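Table tray

Print | E-mail

A table tray is a shallow, flat container with a raised edge which is kept on a table, a desk or a counter, and on which small things are put together. It is different from a serving tray, which is made for carrying, although in many homes the same object is used for both purposes. In shops it is also sold under the names desk tray, counter tray and catch-all.

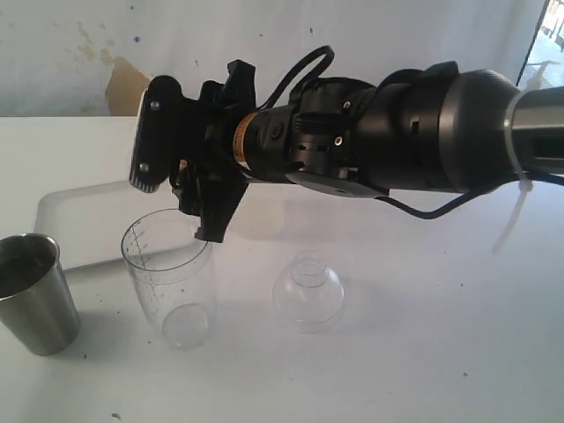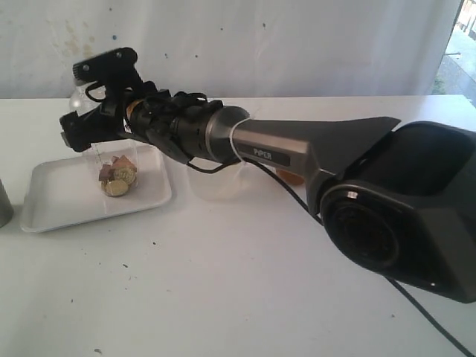 White tabletops in use. In the second picture a shallow white tray with a clear plastic cup on it.

Form

The most usual form is the rectangle with rounded corners. Round and oval trays are also common, but they leave unused space when they are placed along a wall or beside another tray. The edge of a table tray is low. If it is higher than a finger is thick, the object is normally called a box or a bin, but the border between the words is not strict, and sellers do not agree on it.

The edge has two tasks. It stops round things, for example pens, batteries and bottle caps, from rolling to the floor, and it keeps a small spill in one place. In older trays the edge was often a separate strip which was glued or nailed to the base. In molded trays the base and the edge are one piece, and the inside corner is curved so that a cloth can reach into it.

Handles are not necessary in a tray that stays on the table. Some makers nevertheless add two openings in the short sides. A tray with openings can not hold a spill so well, and for this reason it is less suitable for bathrooms and for painting work.

Materials

Trays are made of plastic, wood, metal, pressed paper pulp, glass, stone and leather. Plastic is light and easy to wash, but it gets fine scratches, and these collect dirt after some years. Wood must be varnished or oiled if wet cups will stand on it. Enameled metal is resistant to stains, but its coating can chip at the edge when the tray falls. Leather trays are used mainly for keys, coins and watches, and should stay dry.

The color has more influence on use than buyers usually expect. On a white tray a lost screw or a dark crumb is seen immediately. Clear objects, such as a thin plastic cup, are on the contrary difficult to see on white, especially when the table under the tray is white as well. Hobby workers who handle transparent parts often put a sheet of colored paper in the tray.

Sizes

There is no common standard for the sizes of table trays. The Bratix catalog lists its smallest model with a width of 90 millimeters, intended for rings and coins, and its largest one with a width of 438 millimeters. The trays of Grerkano are measured on the inside and not over the edge, so that the numbers of the two makers can not be compared directly. A person who buys a tray for a certain shelf or drawer should always measure the outside.

Use with cups and bottles

A cup that stands on a tray is very often used as a holder, for instance for pens, brushes, cotton swabs or small tools. The cup keeps the things upright and the tray catches what falls beside it. Clear cups are preferred where the content should be recognized without lifting it. Their weakness is the low weight. An empty plastic cup is easily knocked over with the sleeve, and a cup with long things in it can fall also without being touched, when all of them lean to the same side. Some dry rice or a flat stone in the bottom is the traditional help.

Tall glass bottles and jars are usually put behind the tray, or at its back edge, so that the hand does not pass over them. If they contain oil or syrup, they are better kept on the tray, where the ring that forms under them does not reach the table. A bottle with a pump should have its mouth turned inward.

Use in tidying

In household teaching the tray is described as a way of giving a limit to a group of things. Objects which belong together are collected on one tray, and the tray is moved as a whole when the table is wiped. The method was part of the home course given at the evening school of Dunstan, where pupils had to clear a full table with three trays and nothing else. The printed course book, of 113 pages, has one chapter on kitchen counters and a much shorter one on desks.

The order of the work in this book is the following. First, everything that is garbage is taken from the table. Then the things which have a place in another room are carried away, all in one walk if possible. Only then are the trays set down and filled. According to the book, beginners most often make the mistake of setting down the trays first, and after this they sort the garbage too.

A similar course in Trakdale worked with a single tray per table. What did not fit was put in a drawer until September, and then it was looked at again.

Critics of the method say that a tray can become only a second place for disorder, with an edge. This happens mostly with mail, chargers and medicine packages. The Dunstan book recommends for such things an upright holder.

Cleaning and storage

Plastic and enameled trays are washed with warm water and dish soap. Scouring powder makes the surface dull. Wooden trays are wiped with a damp cloth and dried standing on the long side. A sticky mark from a price label is removed with a little cooking oil, which should stay on it for some minutes before it is rubbed.

Trays of the same model can normally be stacked. Between glazed or varnished trays a sheet of paper is laid. Grerkano gives 100 trays as the limit for one stack of its thinnest type, but this concerns warehouses and not homes.

See also: Serving tray; Drawer divider; Pen cup; Place mat

Print | E-mail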